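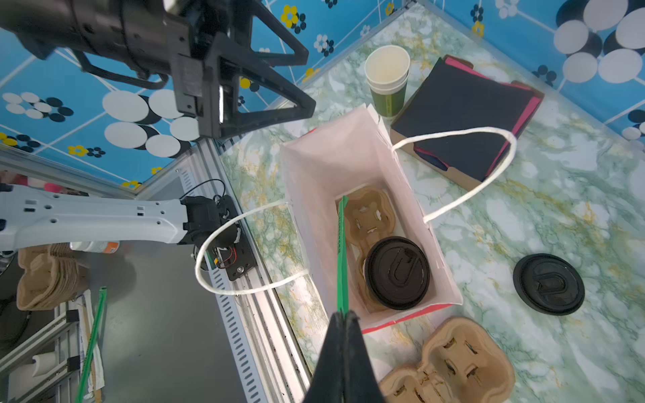
Can you put molded pulp drink carriers in a backyard compost pile, or do they have to go out with the paper recycling?

Plain brown ones compost fine. Tear them up, soak them in a bucket overnight and bury them in the middle of the heap. Leave one whole on top and you will be looking at it next January.

gonard_heap
Seconding the soak. I ran a dozen through last year without soaking and they came out the other end as slightly damper drink carriers. You could have served from them.

M_Gallagher
Depends on your pile. Mine hits 140 most of the summer and eats them whole. Pulp is just old newspaper and cardboard mashed into a shape, so treat it like any other brown. I keep a stack by the bin and throw one in every time I empty the kitchen pail.

kirkia
140 in a backyard pile, most of the summer. OK.

M_Gallagher
I have a thermometer. It has a dial and everything.

kirkia
I'm sure it's a lovely dial. I've had three piles in 12 years and the only thing that ever got one over 120 was a truckload of brewery grain, which also got me a visit from the neighbors. For the rest of us with cold lazy heaps, my vote is recycling. The curbside truck comes anyway.

tkeogh
Our hauler won't take them. Too much coffee soaked in, the fibers are too short, pick your excuse. I called to ask and got put on hold for so long I had time to go out and turn the pile.

So what about the rest of the order? Cups, lids, straws?

gonard_heap
Lids, no. Straws, depends what they're made of, and if it says "compostable" in tiny letters it usually means a commercial facility and not the corner behind your garage. Cups have a plastic lining, most of them. I tried one as an experiment and the paper rotted away and left me a perfect ghost cup. It's on my potting bench now. It holds plant tags.

renis_road
The bag is the best part of the whole deal. Paper bags with the twisted handles, cut the handles off, flatten the bag and lay it under mulch. Smothers creeping Charlie like nothing else. I did the whole strip along the driveway that way.

M_Gallagher
Handles are paper too. Why cut them off?

renis_road
Glue. Also the dog gets them.

Nhan D.
I'd skip anything with heavy color printing, personally. I know most inks are supposed to be soy now. "Supposed to be" is carrying a lot of weight there and I eat my tomatoes.

kirkia
You probably drove past 300 tailpipes on the way to buy those tomato plants.

Nhan D.
And yet I still get to be fussy about my own dirt. It's the one hobby I have.

costello_dan
Worms love the pulp carriers, if anybody here has a bin. Tear into pieces the size of a playing card, wet them, squeeze them out. They go for the cup hollows first, no idea why. Maybe they like a bowl.

tkeogh
OK, soaked two carriers last night in an old mop bucket. Went out this morning and it's oatmeal. My wife would like her bucket back. Do I drain it or dump the whole soup in?

gonard_heap
If the pile's dry, dump it all. If it's already soggy, drain it first and mix the mush with leaves or it'll mat down into a lid.

kirkia
Or put it out with the recycling.

tkeogh
In the bucket?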